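Isla Baxter
10 June 2026

Hay racks vs. loose hay for two adult rabbits, thread. I ran the Lerkolness wall rack on one side of the pen and a plain pile in a tray on the other.

Same hay in both, second cut, weighed in at 100 g per side each morning. Leftovers weighed at night on a kitchen scale. 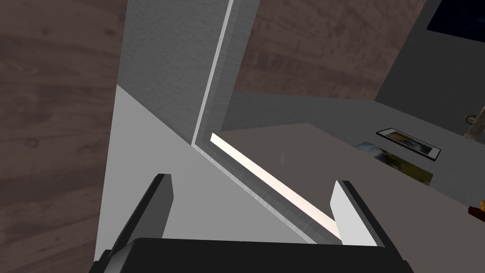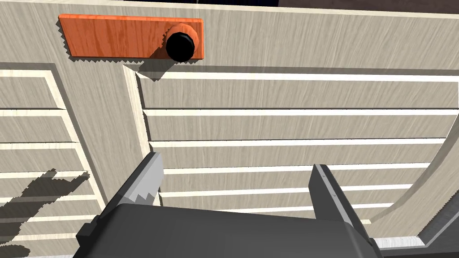 Dewanti Manurung: Did you count what they pulled out and stepped on as eaten? My two waste more from a rack than from a tray.

Fair point. Anything on the floor went back into the leftovers for that side, unless it was soiled. Soiled hay was weighed separately and logged as waste.

Rack side, average eaten: 77 g. The tray side came in lower, mostly because they like to sit in it and then refuse what they sat on.

Bar spacing matters more than rack size. The Lerkolness bars are wide enough for stems but the seed heads snag. I pull those through by hand when I refill.

The Kadwood rack has a lid. I would take the lid. The open-top one gets jumped into, and a foot can catch between the bars.

Mounting height: bottom bar level with the chin of the smaller rabbit. Any higher and dust drops into their eyes. Mine was too high until November and the smaller one had a weepy eye. It cleared up after I lowered the rack, though the vet also had her on drops.

Still to test: rack over the litter box. Will post weights when I have 2 full weeks.

We use cookies to remember your settings and measure traffic. Accept | Manage preferences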